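Reading time: 4 min

A day at the Brukby automation open house, with a budget in my pocket

I work in purchasing for Eltivitz, a small company that packs craft kits and wooden toys for children. For two years we have talked about buying our first robot arm for the packing room, and each time the talk ended when somebody asked what it would really cost. So in October, when the integrator Brukby opened its workshop to visitors, I took the early train to Vellham and went to ask.

The workshop is a walk of nine minutes from the station, behind a tire store. They gave us coffee and a paper badge, and at 10 in the morning the first tour began. We were a mixed group: two bakeries, a company for dental supplies, a technical school, and me. I liked that the guide asked each of us what we wanted to move from where to where before she showed anything.

The first hall was the big machines. There was a palletizer inside a fence, very fast and very loud, and I knew after one minute that it was not for us. Our boxes are light and our room is narrow. I also learned there that a fence has its own line in the offer, and so does the scanner which stops the machine when a person comes too close. I had never put either of these in my spreadsheet.

In the second hall it was quieter and I stayed there until lunch. Here they prepare the small arms, the kind that can be mounted on a table. I had thought that the arm is the main cost. The guide drew it for us on a board: the arm, the gripper, the table or stand, the vision, the installation, the training, and then the service every year. For a simple packing place the arm was less than half of the whole sum. One of the bakery people said a word I will not write.

The gripper was the most useful subject for me. Our kits contain balls, blocks, small bags and cardboard parts, and one gripper does not like all of them. Soft fingers are kind to round things but they wear out, and a spare set in the Brukby price list is 400 dollars. I asked how often one must change them. The answer was that it depends on the product and the speed, and that we should put two sets in the first year's budget and correct it later. I prefer this kind of answer to a promise.

After lunch (soup, very good) we could book a short talk about our own case. I had brought a bag with our parts and a page with the numbers from last winter. In December, our strongest month, we packed 2915 kits by hand. The engineer looked at this and said, quite calmly, that for such a volume a new cell would pay itself back slowly. He suggested that we first rent one for six months, starting before the season. Renting costs more per month, of course, but then the decision to buy can be made with our own numbers and not with the brochure.

He also told me what they test before they write an offer. They begin with simple shapes and an open container, and only when this goes well do they take the customer's real parts.
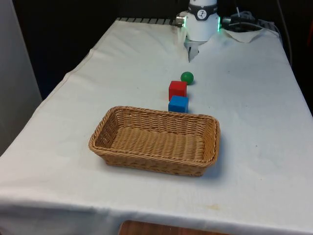

For this trial they ask for a box of samples, including the bad ones: the block with too much paint, the bag which is not closed well. If you send only nice parts, the offer will be too low and the trouble comes afterwards. I wrote this down and underlined it.

Another thing I had forgotten was the electricity and the floor. Our packing room has one free outlet, and it is on the wrong wall. The engineer asked also about the table, if it shakes when somebody leans on it. It does. A heavier one goes on the list, and so does an electrician.

The last stop was software. Brukby offers a program from a partner called Meng, where the operator can teach a new position by moving the arm with the hand. I tried it and I managed, although I was slow. The license is paid per year and per arm - please ask about this early, it was at the bottom of the second page in small letters. Training for two people is included in the rental but not in the purchase, where it is a separate item.

What I did not get is a final price. They will not give one without the samples, and I understand it, but my manager had hoped for a number. I came home with a range, a rental form and a new spreadsheet with far more rows than the old one. We have put the samples together already and they go to Vellham next week. If the trial is positive, we will ask for rental from September, so that the people in packing have time to learn before the busy weeks.

The open house is free and repeats in spring. Bring your own parts and come on the early train - the individual talks were all booked before noon.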